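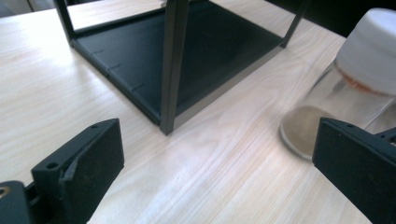 2025-10-04

Second full session on the shelf task and I still don't believe in it. I said I would keep this diary for the course, and the syllabus asks for "candid reflection," so they can have some.

The plan, as it was put to us at the start of term, is that we collect demonstrations by hand, feed them to a policy, and by the end the arm puts jars on a shelf in a kitchen it has never seen. The Ferkley project page says "any kitchen." I asked in the lab meeting which kitchens had been tried and got told that was a great question. I wrote that down too.

Our target is 1000 demonstrations between five of us. We are at 274. At the start of today I would have said that was fine, and then I went back through last week's batch and threw out 30 of mine in one sitting. In some the jar slipped. In a couple I did the whole thing, nice and slow, and then hit stop before letting go. The rest I just didn't like. There is no rule for that last kind, and that bothers me more than the slips. If I drop the ones that look clumsy to me and my neighbor keeps hers, we are teaching the thing two different jobs and calling it one dataset. I brought this up. The answer was that the model averages it out. Maybe. My experience of averages is that if one person goes left around the leg and another goes right, the average goes straight into the leg.

Which reminds me, the leg. We argued for half an hour over whether you should be allowed to approach the shelf head on. One camp says yes, make it hard. The other camp (me, and one other person when she isn't tired) says the front leg is where all the failures will come from and we should either always come in from the side or decide properly how many of each we want. We settled on "do what feels natural." I have now been told to do what feels natural by three different people in a course with the word engineering in its name.

My wrist is sore. You hold the gripper by its handle and squeeze and it seems like nothing for the first twenty. By the second hour I was resting my elbow on the table, and I'm sure that shows up in the motion somehow. Nobody has asked us to log when we took breaks. I've started putting a small x in my notebook at each one, in case somebody wants to check whether the late demos are worse. I would bet money they are.

Light was bad again after lunch. The sun comes straight in and the tabletop goes white in the video. Someone proposed taping paper over the window, someone else said variation is good for robustness. Robustness is getting a lot of use this term. It seems to cover whatever we didn't feel like fixing.

To be fair, and I do want to be fair, the Byun section got theirs to work last March on a simpler task, cups into a tray. I watched their clip. It works in the clip. I asked how many tries it took to get that clip and the person showing it laughed and changed to the next slide. Their handout gives 1805 demonstrations and no success rate anywhere. I read it twice looking for one.

So I asked if we could fix our test now, before we have a policy to be fond of. Same jar, same shelf, starting spots marked and written down, every try counted, including the embarrassing ones. There was less enthusiasm than I hoped for. The objection was that it takes time away from collecting. I offered to do the marking myself and that got it through, so that is my next session spoken for.

The Ziltham software crashed once and ate four demos. It also told me, cheerfully, that the session was "complete." I restarted it and it was fine after that. I have started copying the folder to my own drive at the end of every hour. The others think this is a bit much.

One decent moment, late on. I had a run of demos that went well in a row, jar up, over, down, let go, back to the start, and I noticed I'd stopped thinking about the fingers as something I was holding. I can see why people get excited. Then I remembered that what I was enjoying was me being good at it. The arm hasn't done a thing yet. We haven't even bolted it down.

Starnier, the team across the hall, are apparently training already, on fewer demos than we have. They say the loss looks great. I asked what the arm does. They haven't run it on the arm.

To do before next time: tape for the start marks, ask about the side approach again and get the answer in writing, put my x marks into the spreadsheet, charge the spare battery. Also find out who is grading this diary, and whether it's one of the people I've been complaining about.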